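Why Does a Restaurant Get So Busy at Lunchtime?

Have you ever walked into a restaurant right at noon and found a line going all the way to the door? Grown-ups call this the lunch rush, and for the people who work in the kitchen it is the loudest, fastest, steamiest part of the whole day.

Let's visit a little place called Chambi, where Rosaura Lozano has been the cook for so long that she can tell the time by the smell of her own soup. Her lunch rush lasts two hours, but her morning starts long before that, when most of you are still hunting for your other shoe. She chops onions, carrots and peppers and puts them in tubs, each with a lid, so that when the orders come flying in she can just reach over and grab what she needs. Cooks have a French name for this, "mise en place" (say it like "meez on plahss"), and it means "everything in its place."

You probably do a bit of this yourself! Laying out your clothes the night before is mise en place, and so is packing your school bag before breakfast.
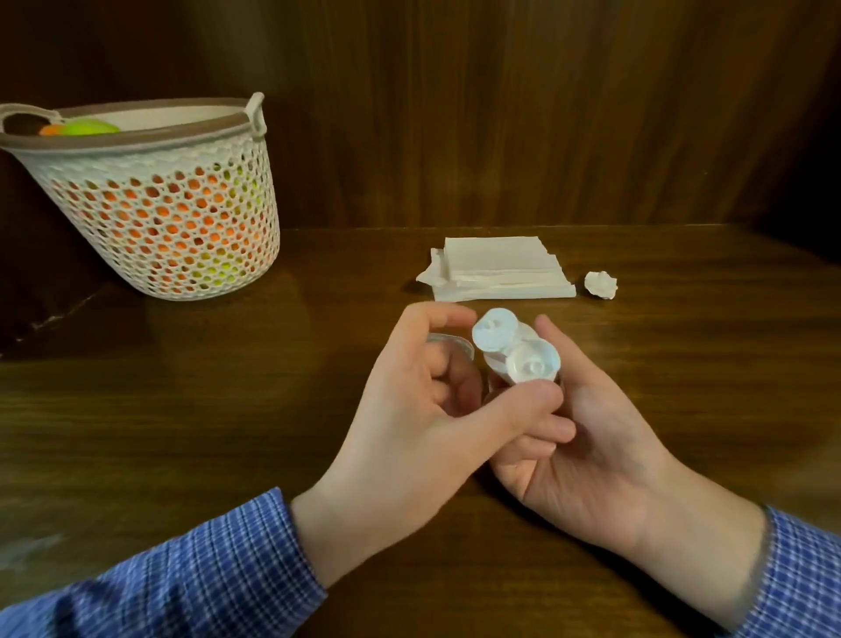 Small things, like a contact lens case, need a place too!

Now, back to the kitchen. When you tell the server what you'd like, she writes it on a slip of paper called a ticket. The ticket goes up on a rail where the cooks can see it, and the oldest one gets cooked first, which is only fair. If your table orders a salad and a big piece of chicken, the chicken goes on first and the salad waits, so they both come out together.

By three o'clock the dining room is quiet again. Somebody mops, somebody stirs the soup for dinner, and the cooks finally sit down at the back table and have lunch themselves. Rosaura likes hers with extra rice.

Try it at home: ask a grown-up if you can be the ticket writer on Sunday. Go around the table, write down what everybody wants on their sandwich, and hang the tickets on the fridge with a magnet.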